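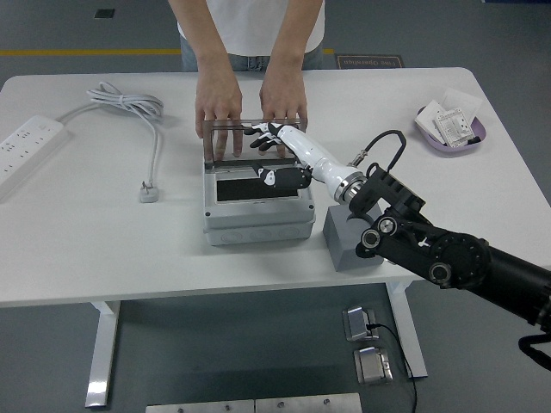 How to budget for a robot hand cell without getting burned

Updated Friday, May 21, 2021

I priced our first hand-and-arm setup at Ormsby on the back of an envelope, and boy, did I pay for it in September! So start with the task, then shop.

Step 1. Write down the parts you'll handle. Ours are plastic enclosure boxes, so I asked Borero and Zoltimura to quote against the same box (send them a real one, it's worth the postage).

Step 2. Price the small stuff. Cables, connectors, foam blocks, power strips, trays – mine came to $806, and I'd budgeted zero. 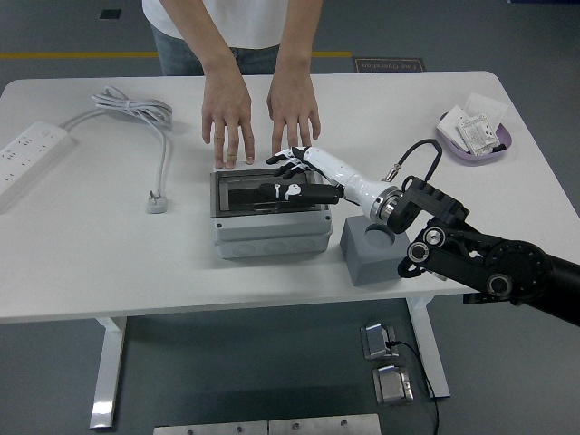 Robot hand at the enclosure box, with a person across the table.

Step 3. Count people hours. I plan on 2 people for the first 7 days, then one.

Step 4. Hold back 15 percent for spares. Fingers first, then the wrist cable.

Step 5. Get the lead time in writing before you sign. Drurnen wouldn't give me one, so I crossed them off the list.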